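Surnisbridge Growers' Circular
May 2, 2026

Storage notes: keeping late fruit through the cold months

Several members have asked why fruit picked in good order is breaking down before the end of the season. In most cases the cause is storage humidity. Temperature gets the attention, but a dry shed will shrivel sound fruit even when the thermometer reads correctly.

For pears and apples, aim for 85 per cent relative humidity or slightly above. A cheap dial hygrometer will drift, so check it against the salt test before relying on it. Put a spoonful of damp table salt in a bottle cap, seal it in a clear bag with the instrument and leave it overnight. The reading should be close to 75. Write the difference on a bit of tape and stick it to the back of the dial.

Where the air is too dry, wet the floor or stand shallow trays of water under the bottom shelf. Do not mist the fruit. Surface moisture settles at the stem end and rot starts there. Lined cartons hold humidity better than open slatted trays, although they need a few small holes so that condensation can escape.

Hold pears at 2 degrees. Citrus is a separate matter and most of it will show chilling injury at that setting, usually as pitting of the rind. Members with a single coolroom should keep citrus out of it and use the coolest part of an ordinary shed.

Ripening gas is the other common fault. Apples give off a good deal of ethylene, and one tray of soft ones will bring on the rest of the room. Sort every 7 days and remove anything bruised, split or coloured ahead of its neighbours. Mairéad Moriarty vents her coolroom for a few minutes at each sorting - early in the morning, when the outside air is coldest - and reports fewer losses than in the years she kept it shut.

Label each carton with variety, block and picking date. Pencil on card lasts; felt pen fades or runs in damp air. The Sallalari block kept records this way last season for around 2,000 cartons, and the sheets are available to any member who wants to copy the layout.

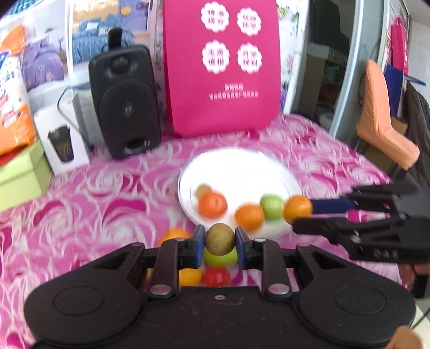
Pruning saws and loan tools

The long-handled saws are due back before the winter pruning round. Please clean and oil the blades before returning them to the Rada Road shed.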